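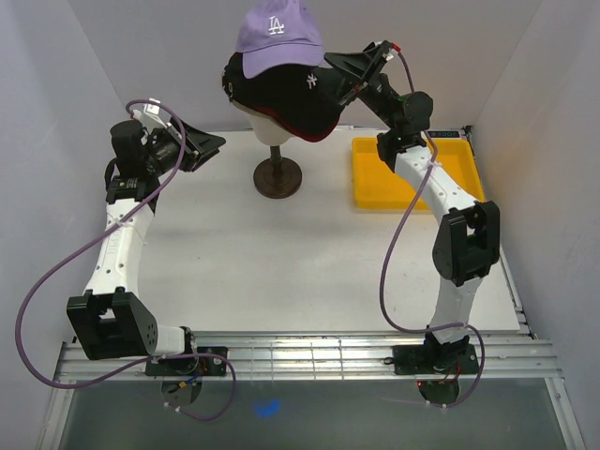 Fernix wig and hairpiece care: frequently asked questions

Last updated 2024-05-09. Questions are grouped by topic. Product codes are printed on the label inside the cap, next to the ear tab.

Washing

How often should a synthetic piece be washed?
After 12 to 15 wears in cool weather, or sooner if styling products have been used. Pieces worn over a liner can go a little longer. Residue from hairspray dulls the fibre and makes tangling at the nape worse.

Can I use ordinary shampoo?
Not on synthetic fibre. Use a shampoo sold for synthetic wigs, diluted in a basin of cold water. Human hair pieces may be washed with a mild sulphate-free shampoo. Do not use two-in-one products on either type.

What is the correct method?
Remove tangles first, working from the ends to the roots with a wide-toothed comb. Turn the piece inside out if the cap is lined. Submerge, leave for 3 minutes, and move it gently up and down. Do not rub or wring. Rinse in cold water in the direction of the fibre, press between two towels, and leave to dry in air away from radiators.

Does the Predier cap need different treatment?
Yes. The front edge is hand-tied and the knots will slip if conditioner is applied to them. Keep conditioner at least 4 cm from the cap.

Heat and styling

Which ranges can be styled with heat?
Ernard pieces are made from standard synthetic fibre and must not be heated by any means, including a hairdryer on its warm setting. Mridha pieces are human hair and can be treated much as growing hair would be. Check the label before using any appliance. If the label is missing, assume the fibre is not heat safe.

I opened an oven door and the fringe has gone frizzy. Can it be repaired?
No. The fibre has been deformed and will not recover. A small affected area can sometimes be trimmed by a stylist. Heat damage is not covered by the guarantee.

Can synthetic fibre be dyed?
No. Hair dye does not bond with it.
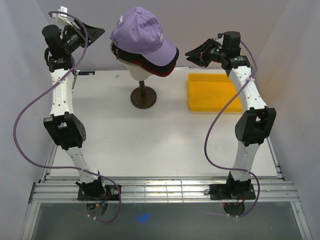 Storage and fit

Should the piece be kept on a stand or in its box?
Either is acceptable. A stand lets air reach the inside of the cap and is the better choice between daily wears. For storage over several months, use the box, with the net supplied and tissue in the crown. Avoid a full-sized head form for damp pieces, as the cap may stretch.

How do I measure my head?
Pass a soft tape along the front hairline, behind the ears and across the nape. Our average cap fits 54 to 57 cm. The straps at the back adjust the fit by up to 2 cm.

Orders and returns

Can I return a piece I have tried on?
Yes, if it is unworn outdoors, unwashed, uncut and still has its tag. Write to Loukia Kontogiannis in the returns department before posting. Colour rings are returnable until the end of June.

My order contains item 451. What is it?
The replacement strap set. It fits all average and large caps.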